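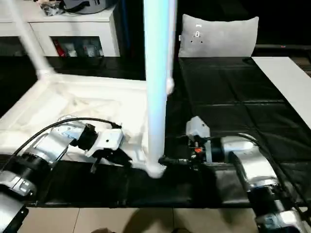 Do I have to glue the wooden dowels in the Ramura bookcase?

Only if you are sure you will never take it apart. The cam locks hold the boards together and the dowels keep them lined up, and a dry dowel does that job as well as a glued one.

Section 4. Putting the Ramura bookcase together

The sheet in the carton has drawings and almost no words. This section was written to be read next to it. Where the two disagree we say so, and we say which one we would follow.

The carton also says "no tools needed." You need a Phillips screwdriver, a rubber mallet or a hammer with a folded towel, a tape measure, a pencil, and a short level. The small bent key in the hardware bag fits the feet and nothing else.

4.1 Before you start

1. Open the carton along the long edge, on the floor. If you open the short end you will have to drag the side panels out past each other, and the finish on the corners chips easily.

2. Lay the side panels on a blanket with the drilled faces up. One panel has a sticker with an L and the other should have an R. We have seen cartons with two L stickers. Check the holes instead: the groove for the back board must run along the rear edge of both panels, so one is the mirror of the other. If the panels are truly the same, stop and send one back.

3. Sort the hardware by shape into cups or a muffin pan. The long screws and the medium screws differ by the thickness of a coin, and the wrong one will come out through the face of the panel.

4. Check the cam locks against the list. The Kerneo locks supplied with this model are 13 mm across. Older kits had a slightly larger one, and leftovers from an earlier bookcase will look right until you try to seat them.

Note: The parts list promises spare dowels. Do not count on them.

Caution: The back board is thin and will bow if it is left leaning against a wall. Keep it flat until step 5 of the next part.

4.2 Building the frame

1. Screw the cam posts into the marked holes in both side panels. Turn each until the collar touches the board, then stop. The sheet shows a power drill here. We would leave the drill in its case. Particleboard strips long before the drill notices.

2. Push the dowels into the ends of the top, bottom, and fixed middle shelf. They should go in with a thumb or a light tap. If one needs real force, twist it out and look in the hole for packed dust.

3. Drop the cam locks into the round pockets with the arrow pointing at the nearest board end. An arrow pointing the wrong way will still turn and still feel as if it has caught something. It has caught nothing.

4. With one side panel flat on the blanket, stand the bottom, middle, and top on it so the posts enter the locks. Turn each lock a little under half a turn, until it resists. Then lower the second side panel on top and do the same.

5. Check the corners before the back goes on. Measure from top left to bottom right, then from top right to bottom left. The sheet skips this. If the measurements differ by more than 2 mm, push on the long diagonal until they match.

6. Slide the back board down the grooves from the top, finished side facing the shelves. It should travel the whole way without the mallet. If it sticks, the frame has gone out of square again, so go back to the step before.

7. Nail the back board along the bottom edge and the middle shelf. Start at the center and work outward. Aim the nails straight, or slightly toward the rear; a nail that leans forward will show up inside the bookcase.

Note on time: The carton says the whole job takes 15 minutes. Ours took longer than that before the first panel was standing, and the people doing it had built the same model before. Set aside an evening, or most of one. 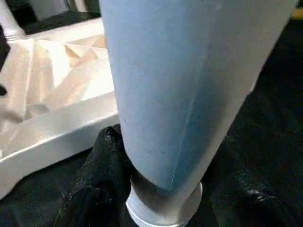 Corinna Webley
Technical writer, Tesis Home Guides

4.3 Standing it up and leveling it

1. Fit the feet before you raise the bookcase. Thread them all the way in, then back each one out a turn so you have some room to adjust in both directions.

2. Raise it with a second person. Tip it up on the long bottom edge and not on a corner. The bottom panel is held only by the locks at this point, and a corner landing can pull a post clean out of the side.

3. Move it close to the wall by lifting. Pushing it along the floor bends the feet, whatever the sheet says about "easy glide."

4. Lay the level on the middle shelf, left to right, and adjust the front feet. Then turn the level front to back and adjust again. Expect to repeat this. Floors in older houses are rarely flat for the width of a bookcase, and carpet keeps settling for a week or so after the weight goes on.

5. Look at the gap between the top shelf and the wall. An even gap with the level reading true is what you want. If the bookcase is level and the gap is wedge shaped, the wall is the crooked one. Leave it alone.

4.4 Fixing it to the wall

Do this even for a low bookcase, and even if you have no children in the house. The bracket in the bag is decent. The plastic wall plug that comes with it is not, at least for drywall, and we would throw it out.

1. Find a stud. Electronic finders are often wrong near outlets and pipes, so confirm with a thin nail in a spot the bookcase will hide.

2. Mark the wall through the bracket with the bookcase in place. Pull the bookcase away, drill, and put it back.

3. Drive the wall screw first and the bookcase screw second. Leave the bookcase screw slightly loose until you have checked the level one more time.

Caution: If there is no stud where you need one, buy a toggle bolt rated for drywall. Double-sided tape and "heavy duty" hanging strips are sold for this purpose in some stores. We do not trust them, and the bookcase maker does not mention them either way.

4.5 Adjustable shelves

1. Push the shelf pins in all the way. There are 5 positions on each side for every loose shelf, and they are not numbered, so count up from the middle shelf on both sides before you set the board down.

2. Put the heaviest books on the bottom and the fixed middle shelf. The load figure printed on the carton is for weight spread evenly from end to end, and hardly anyone loads a shelf that way. A row of large art books in the center will make a loose shelf sag by spring.

3. If a shelf does sag, flip it over. This works once or twice. After that, order a new board or cut a support to stand behind the books.

4.6 When something goes wrong

A cam lock keeps turning and never tightens. The post is not in far enough, or the arrow was wrong when the lock went in. Back the lock off, separate the boards, and look. Turning harder only breaks the lock.

A post hole has stripped. Fill it with wood glue and a few slivers of matchstick, let it set overnight, and put the post back in. The Osagie repair kit sold for this is mostly glue and slivers at a higher price, though the little scraper in it is handy.

The finish has chipped. Wax crayons from a hardware store hide it well enough at arm's length. The touch-up pen that matches the color name on the carton did not match either of the bookcases we tried it on.

The frame rocks although it reads level. One foot is not touching. Slide a strip of paper under each foot in turn and lower the one where the paper moves freely.

Parts are missing. Keep the carton label until the bookcase is up. The support line asks for the code under the bar code, and without it you will be told to return the whole thing to the store. Replacement hardware was taking nearly 13 days to arrive when we last ordered, in September.

Section 4 last checked against the printed sheet: December 2010. Doors and the drawer insert are covered in Section 5.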